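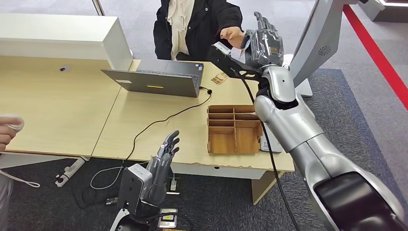

Home Entries Older Newer About

Back from the open day at Olix and my feet are killing me, but I want to get this down before I sleep. I took the early train to Welorthorpe and still managed to walk past the entrance twice. By the time I had my badge it was nearly eleven and there were some 80 people in the lobby, all of us trying to be polite about the coffee.

The demonstration I came for was upstairs, in room 407. They have a two-armed robot up there called Cleta (the other one, Lindsay, was off for repairs, which I was sorry about!). I had pictured something behind glass with a man talking over it. Instead you could get right up by the desk, and the hands are so much better than I expected. They have real fingers, with knuckles! I could have watched them all afternoon, and I pretty much did.

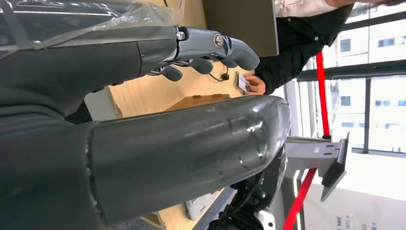
Holding a card out near the fingers.

Handing things over is the part I keep thinking about. I do it all day long without noticing, a pen, a cup, the mail, and it takes so much to get a machine to do its half. When do you close? How hard? When is the other person ready to let go? I asked the woman at the desk what the toughest part was and she said thin, flat things, and then we got to talking about playing cards and how my grandmother used to deal. I must have held up the line.
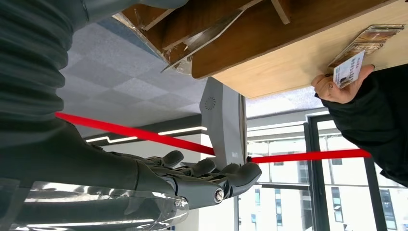

She was very patient with me, I'll say that, and she didn't make me feel silly for asking how you clean between the joints. I wrote 3 pages of notes on the train home, half of them unreadable with the shaking. Mostly questions. I want to know how long it takes to teach it a new grip, and whether the left hand learns what the right hand knows.

They're doing another open day in June and I've already put my name down. I got home past 4, ate cold noodles over the sink and called my sister, who let me go on about fingers for a good half hour. Must remember to mail her the leaflet.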